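Zadport G2 Parallel-Linkage Gripper, Student Build

Equipment page, Hundby Robotics Club

Last updated: 7/7/24

Overview

The Zadport G2 is the standard gripper for the club's computer disassembly project. It is a black metal design with screwed plates and linkage bars, fitted to the Morin arm on bench 2. Members in the project group may book it once they have passed the bench induction. Replacement parts are cut in the school workshop from the drawings kept in the Asside folder.

Specification

Maximum opening: 51 mm
Finger reach from front of housing: 44 mm
Fasteners: hex socket screws throughout the linkage, small pan-head screws at the finger tips
Control: open, close and hold, with a current limit set in software
Camera: wrist-mounted, fixed focus
Units held by the club: 2

The current limit is stored per task. Load the correct task file before the arm is enabled. The general-purpose file closes too hard for work on circuit boards and should be used only with the foam blocks.

Use in the disassembly project

The project task is to work on a desktop computer with the motherboard still in its case. The student writes the approach path, brings the fingers to a named feature on the board and holds position for inspection. Marks are given for path planning, clearance and the written log. Speed is not marked.

The processor socket is the usual first target. It is large, has a metal bracket with clear edges and can be located by the wrist camera without added markers. The difficulty is in the surroundings. Memory slots lie close to the bracket, and the socket levers stand along its sides. Tall capacitors limit any sideways movement on the approach. Paths should come in at an angle from the open side of the case, with the central finger leading.

At close range the fingers and linkage cover a good part of the camera view, including some of the board next to the target. Members should save a view from further back before the final move and plan clearances from that.
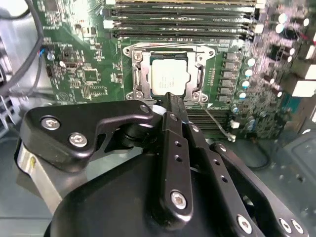
Checks before use

1. Confirm that the computer is unplugged and that the wrist strap is connected.
2. Move any cable that crosses the approach path. Thin wires are easily missed in the camera view.
3. Check every linkage screw with the hex key. Do not use thread lock on the finger tip screws.
4. Run open and close 3 times in free air and listen for binding.
5. Set the approach speed to low and keep one hand at the stop button.

Known faults

Unit 1 has slight play in the right-hand linkage. Readings for finger position are unreliable near full opening. A new bar was fitted in April and the play was reduced but not removed.

Unit 2 has no open faults.

Booking and storage

Bookings are made on the sheet by the tool cupboard. Return the gripper closed, in its tray, with the hex key. Report damage to Aaliyah Bouchard before the next session and enter it in the log under the unit number.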